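Bin picking needs a written rule for the cables

By Naima Chraibi

Most shops that put a robot over a bin have a rule for the fence, a rule for the speed and a rule for who holds the pendant. Very few have one for the cables on the arm. I think that is a mistake, and I think the fix is cheap enough that we should stop leaving it to whoever set up the cell.

I spent six years commissioning picking cells, most of them at Farkgate, and I now review other people's. My complaint comes out of the fault logs. At Farkgate we kept every stop for one line from June until the contract ended, 3614 entries. The big categories were the ones you would guess: missed grips, parts jammed against a wall, bad poses from the vision system. But 200 of those stops were put down to a cable or hose touching something, and they took far longer to clear than a missed grip. A missed grip costs you one cycle. A pulled connector costs you the shift.

The usual answer is that the planner handles it. It doesn't, in most cells I see. The planner has a model of the arm, the tool and the bin walls. The cables are either left out or drawn as a fat cylinder that somebody guessed at on the first day. A real cable loop moves when the wrist turns. It swings wide in one pose and hangs low in the next, and in a bin with sloping sides the low pose is often the one you need to reach a part near the wall.

Long parts make this worse. With a long, narrow block, the wrist has to turn to match the way the block is lying, and the blocks lie every way. Each turn takes the loop with it. 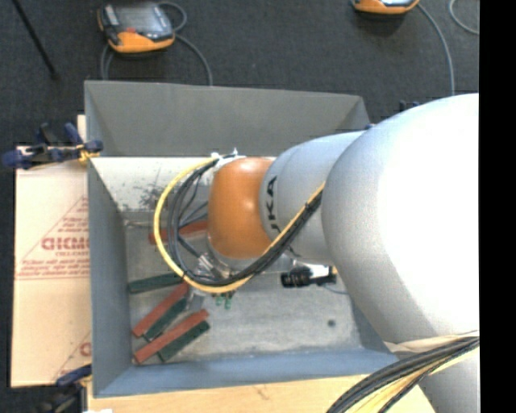 What the rule should say

I would keep it to one page. Before a cell is signed off, run the wrist through its full working range inside the bin, at slow speed, with the tool on and every cable fitted. Do it at each corner and at the middle. Write down the lowest point the loop reaches and the widest point it swings to. Those two numbers go into the planner's model, and they go on a card at the cell.

Then repeat the test whenever anyone adds a hose, swaps a tool or moves a tie. This is the part people skip. At Studex I was shown a very good sign-off sheet for a cell that had gained two air lines after the sheet was signed.

The same page should cover how the bin is held down. Clamp it, and check the clamps at the start of every shift. A bin that has slid a little is a bin in the wrong place, and the planner will not know.

The objection I hear most is time. The engineers at Queiroz told me they could not spare half a day per cell. I timed it on their own equipment and it took 17 minutes, plus the walk to find a tape measure. Tresix has since put the test in its handover sheet, and I have heard no complaints from the people who do it.

A fairer objection is that a written rule can freeze a bad layout in place. If the card says the loop hangs low, people may work around it when they should reroute the cable. So the page needs a limit as well as a measurement - if the loop can touch the bin wall in any working pose, the cell does not pass, and the cable gets moved before the first production pick.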